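Notebook: moving the Zurix group off Facebook comments, first pass 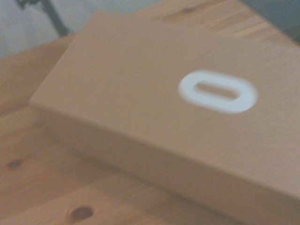

Vundau, 08/05/2021

Starting a fresh entry for the social media work so it stops getting mixed in with the website notes. The old entries on the page redesign stay where they are.

Where we are. The Zurix page on Facebook still gets most of our questions. People post them under whatever is newest, so a question about opening hours ends up below a post on the spring sale, and the next person asks it again under something else. The group is tidier but fewer people know it exists. The plan agreed last month was to try three things: pin an answers post, move longer talk into the group, and test Foment for scheduling so we post at steady times.

Foment setup. Made the account with the shared workshop address. Connecting the page took 2 tries. The first time I was logged in to Facebook with my own profile, which is only an editor on the page, and Foment wants an admin. It did not say so. It went back to the start screen with no message. Logged out, logged in as admin, worked straight away. Write this on the setup sheet.

Permissions it asked for: manage posts, read comments, read page insights. I turned off messages. We don't want replies to private messages going out from a scheduler until we have talked about who answers them.

Queue. Loaded 14 posts, enough to cover the rest of May and a bit over. Most are reworked from last year's newsletter. Things noticed while loading:

- Line breaks are kept, but a blank line at the end of a post shows up as a gap on the phone app.
- Links get a preview only if the link is pasted last. Paste it first and then type above it, and the preview disappears.
- Time zone was set to the wrong one by default. Changed it under account settings. The times in the queue did not move with it, so I had to set each one again by hand.
- Tagging another page doesn't work from Foment. The name goes out as plain text. For the Kvaran posts we'll have to add the tag afterwards or post those directly.

Test post went out at the set time and looked normal on the page. Deleted it after checking on desktop and phone.

Pinned answers post. Draft is in the shared folder. It has hours, how to get to us, how to return something, and where to write if the answer isn't there. The first version was too long and on a phone it folded after the second line, with everything useful hidden under "See more". Moved the hours to the top. Still not happy with the first sentence, it reads like a notice in a bank.

Comments. Went back through the page and sorted recent questions by topic. Hours and returns came up over and over. Some were answered by other customers before we got to them, and one of those answers was wrong (it gave the old address). Corrected it politely and hid nothing. I'd like to keep to that: correct in public, hide only spam and abuse. Needs to be written down somewhere, at the moment it's just what I happen to do.

Time spent. Replying took me roughly 15 minutes this morning, but that is with notifications already open. On a day when I come to it cold it's longer. If someone else takes a turn, please note your own time here so we have something to compare.

Posting times. Insights says our followers are mostly on in the evening. I don't trust the chart much because it covers only the last week and there was a public holiday in it. Will split the queue, half in the evening and half at lunch, and look at reach and comments separately. Reach on its own told us very little last time. The post with the biggest reach got no comments at all and no clicks to the site.

Group. Changed the description and added 5 rules, down from the long list. Membership questions are switched on again – they were off, which explains the run of empty accounts joining. Declined the ones that had no profile and no answers. The rest are waiting and I'll go through them next time I'm in.

Twitter and Instagram: left alone for now. Foment can post to both, but the same text does badly when it's simply copied across, and we have no one to write separate versions yet.

Kvaran asked whether they can post in our group themselves. My view is yes, if it's marked as theirs and not more than one a week. Not answered yet, waiting for other opinions. Add yours underneath.

To do
Setup sheet: add the admin note and the time zone problem
Rewrite first sentence of pinned post, then pin it
Go through waiting members
Answer Kvaran
Check the first queued posts went out, look at line breaks on the phone
Find out if the Foment trial stops by itself or starts charging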